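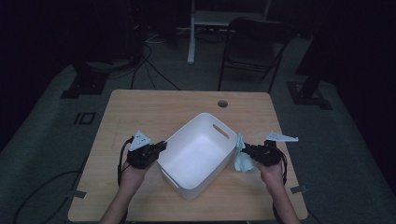 Mesa clara, cubeta blanca vacía y paño azul claro junto a la pared derecha.

Cuaderno de taller, Samonte. Marzo, por la mañana.

Sigo con el orden de los textiles de limpieza. La idea es la misma que dejamos apuntada en Wotasville: una cubeta por tipo de paño, sin tapa, y que quien llegue al armario sepa dónde va cada cosa sin preguntar. Hoy solo los azules.

Material: cubeta de plástico blanco, rectangular, de esquinas algo redondeadas y paredes inclinadas, con asa ovalada recortada en la pared. Los paños son del lote 842 de Skornura, 48 piezas. En el albarán vienen como "azul", pero son azul claro, lo apunto para el próximo pedido.

Primera prueba: echar el paño arrugado, tal como se coge del montón. Rápido, pero ocupa mucho. La cubeta parece llena enseguida y al sacar uno salen dos. El borde de arriba se queda fuera si no se empuja.

Segunda prueba: doblar en 4 sobre la mesa y meter de canto, con el doblez hacia arriba. Tarda bastante más. A cambio se ven todos y se saca uno sin mover el resto. Con las paredes inclinadas los de los extremos se tumban un poco; poniendo los primeros apretados contra el lado corto se sujetan mejor.

Tercera prueba: enrollar. Descartado, se abren solos.

Me quedo con la segunda para el armario y con la primera para los usados, que van a lavar y da igual cómo caigan. Hacen falta entonces 2 cubetas por color, no una. Pedir a Sastanlow del mismo modelo y mirar que apilen - las anteriores se quedaban encajadas y había que separarlas entre dos.

Notas sobre la mesa. El tamaño va bien, queda sitio a los lados de la cubeta para dejar un paño mientras se hace hueco. El pasacables del fondo no molesta si se trabaja en el centro. La cinta gris de las esquinas delanteras se queda puesta, no despegarla al limpiar. La cubeta en blanco brilla mucho sobre el tablero y a última hora cansa la vista; probar con la luz del techo a medias.

El asa sirve para tirar de la cubeta desde la balda. Dejarla siempre mirando hacia fuera. Por el hueco puede asomar la punta de un paño si se llena hasta arriba, así que parar antes de esa altura.

Pendiente:
Etiquetas para el frente, letra grande.
Medir la balda baja del armario, creo que la segunda cubeta no entra de lado.
Repetir lo de doblar con los paños blancos, que son más gruesos.
Avisar a Wotasville del cambio a 2 cubetas antes de que pidan.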